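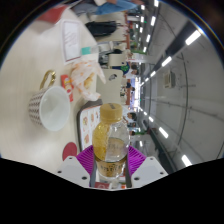 Mindum at lunch: notes from the Bustomov visit

Quick write-up before I forget it all. Went to see Mindum, the hand-held gripper kit that Zustwood wants us to consider for the autumn. The deal – you get the grippers, a day's training and a login where your clips are checked and sorted. Serra are the resellers. We were told to turn up at 12 and bring nothing.

Brunello Martinelli ran the visit. Good talker, fast. Slides for ten minutes, thank goodness no more, then straight into a canteen in the middle of service. His point being that kit like this gets shown off in tidy rooms and then used in untidy ones. Fair enough.

Package on offer is 3 grippers and 1,000 checked clips. Extra clips charged in blocks, price on request (I requested, still waiting). Last customer finished on 1,147 and paid for the overrun, so budget for that.
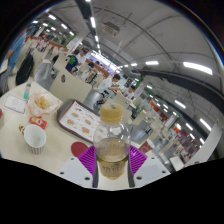 Grip was what I came for. Our own jaws are hard plastic and slide off anything smooth, and we've binned plenty of takes becuase of it. Mindum uses soft ribbed pads, and a part-filled clear bottle with a screw cap is a decent thing to try them on, see-through and round. Held upright between the two pads, table of food to one side, people eating further down the hall. I'd want to try it with a full one too. Pads are sold as spares, in pairs.

Weight okay. My wrist knew about it by the end. The trigger is stiff for small hands, told Brunello, he wrote it down. Left-handers fine, it's the same both ways round.

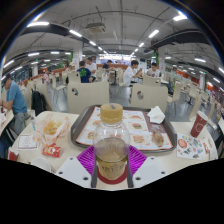

Mindum gripper on the bottle, tray and fries behind.

Things I didn't get to the bottom of:
How long the checking takes. "Days" was the answer.
Who owns the clips if we stop paying.
Whether the pads can go in a dishwasher. Brunello thought so, Serra's leaflet says wipe only.

My view – worth a one month trial, August if they can do it, one gripper to start with. Wouldn't sign for the full package untill we've had the ownership thing in writing. Parking at Bustomov is round the back, ignore the sat nav.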